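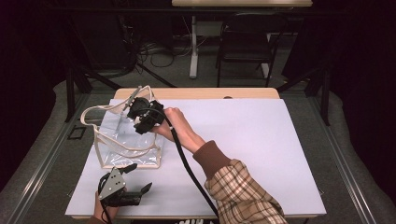

Fig. 3. Clear tote with cream handles, standing open on the work surface.

Section 2: Packing and Checking In a Storage Bag

Read this section before you put anything in a bag. Most people read it afterward, with the bag already full, and you will find a part for them near the end.

The Lundero home storage kit comes with clear totes, a pad of blank tags and a login for the Palex inventory page. The totes hold your things. The tags and the page are there so that next winter you can find the gloves without opening every bag in the closet.

Before you start

Clear a flat surface larger than you think you need. Have the tags, a pen that works and your login within reach. If you signed up before April, your old login will still get you in, but it will ask you to choose a new password and will dislike your first three ideas.

Packing

1. Stand the tote upright and pull the sides apart until the base lies flat. Creases from shipping are normal. They relax over a few days, or they don't, and the bag holds the same amount either way.

2. Decide what the bag is for. "Winter hats" is a good answer. "Misc." is how you came to own a storage kit.

3. Put heavy, flat items in first. Sweaters go on top of books, if you insist on storing sweaters with books.

4. Stop filling when the contents reach the rim. The handles are not part of the storage space.

5. Lift the bag by both handles, an inch or so off the table, and hold it there for a slow count of 3. If you don't like how that feels, take something out.

CAUTION: Do not carry a full tote by one handle. The bag will swing toward your shins.

CAUTION: Keep totes away from heaters, stove tops and sunny car windows. Keep them away from babies and small children as well. They are plastic bags, however nicely trimmed.

Tagging

6. Write the bag number on a tag. Numbers run from 1 to 743. If you need number 744, please put down the pen and call a relative with a truck.

7. Tie the tag to a handle, number facing out. Don't put it inside the bag. Yes, the bag is clear. The tag will still turn its back on you the moment you close the closet.

8. On the Palex page, choose Add Bag, type the number and list the contents. You have 175 characters - enough for "hats, scarves, one glove," and not enough for the story of the other glove.

9. Choose a location from the list, then Save. Wait for the green check mark before closing the page. Closing early gives you a bag with no contents, and the page will treat this as your final word on the subject.

Note: The location list comes filled with names from the Stundport demo house, including "Boot Room" and "Upper Landing." Delete the ones you don't have. To add your own, see Section 3.

Note: Baudry shelf units have their own entry in the list. Measure the shelf before you choose it. The narrow model takes a tote only sideways, and the tote resents it.

If you have already packed everything

Start at step 6 and list what you can see through the sides. For whatever is in the middle, type "unknown" and come back to it when you next unpack. The page will send a reminder once a month. You can turn this off under Settings, and most people do.

Moving a bag later

Open the bag's entry, choose Move, pick the new location and save. Do this before you carry the bag, while you still mean to.

Section last revised May 13, 2020. Replaces the folded sheet packed with earlier kits, which had steps 7 and 8 the wrong way around.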